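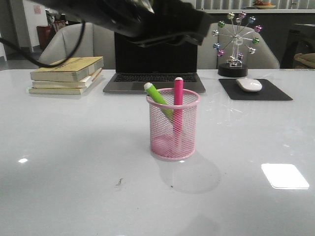
Week 4 notes, Writing About Food - restaurant service and how to put it on the page. Most drafts I got back last time had plenty on the food and one line on service, usually "the staff were friendly." Friendly how. Readers are paying for the whole evening and want to know who took the coat, how long the bread took, whether the server knew the menu or read it off a pad. Get used to taking notes in two colors. A lime-green pen and a hot-pink one standing in a mesh cup will do fine, anything you can tell apart later at your desk. Green for what happened, pink for what you thought about it. Keep them seperate until you write.

Reading for this week: Morena Mazza's piece on Foltadberg (the lunch one, not the follow up) and the two short reviews of Ritero in the packet. Read Mazza twice. First time just read. Second time mark every sentence that has a person doing something in it.

1. The arrival

First five minutes. Were you greeted, by whom, how soon. Was there a wait and did anyone tell you how long. Write down the time when you walk in and again when you sit. You won't remember it right, I never do.

Mazza gets to Foltadberg at ten to one and stands by the coat rack for 12 minutes. She doesn't say the service was slow. She gives the clock, then the host walking past with menus under his arm, then the clock again. By the time she sits down you are annoyed for her.

2. The menu and the questions

Ask the server at least one real question. "What's good" is not a real question. Ask how a dish is made, or what's in the sauce, or which of two things they would pick. Write down the answer in their words as close as you can get. Do it after they leave the table, please.

From the Ritero reviews - same restaurant, same fish stew. First writer says the waiter was "knowledgeable." Second writer asks if the stew is heavy and the waiter says "it's heavy if you finish the bread." Which place do you want to go to?

3. Pace

Gaps between courses. Too fast is a fault too, students forget this. If the mains land while you still have a fork in the starter, say so. Note who clears and whether they ask.

Also the check. How long from asking to paying. A good dinner can go sour right there, and a fair number of reviews stop at dessert so the reader never hears about it.

4. Being fair

One bad server on one night is one bad server on one night. Go back if you can. For a full review in this class the minimum is 2 visits, different times of day, different company if possible. For the short one a single visit is OK but say in the text that you only went once.

Don't name a server in a bad review. In a good one ask first.

Don't guess at reasons. "They were clearly understaffed" - were they? You saw a full room and one person carrying plates. Write that.

Tullio Morelli came in last October to talk about running the floor at Dundilska and the thing I wrote down was that regulars get a different restaurant from everybody else. Same kitchen, same prices, but somebody remembers they like the corner. So if you are a regular, tell the reader. If you are reviewing with a friend who is a regular, tell them that too.

5. Words to watch

attentive (to what?)
prompt (give the minutes)
impeccable - cut it every time
"made us feel at home" - did they
"our waitress" is fine, "our lovely waitress" is not doing any work
hit or miss. Say which was the hit.

6. In-class exercise

Take the paragraph on Hutsuliak from page 13 of the packet. It has no people in it at all, the plates just arrive. Rewrite with at least one person in every sentence. Keep it the same length. It will sound silly, thats OK, then take out half of them and read it aloud to whoever is next to you.

For next week

400 words on service only. Any place with table service, cheap is fine, a diner is fine. No describing the food beyond naming it. Bring your green and pink notes along with the draft, I want to see both. Typed for the draft, notes can be whatever they are, grease and all.

Drafts are due at the start of class. If you can't get out to eat this week talk to me and we'll find you something else, the campus cafe has a counter and that can work if you sit long enough.

Office hours same as before, 3 to 5, knock if the door is shut.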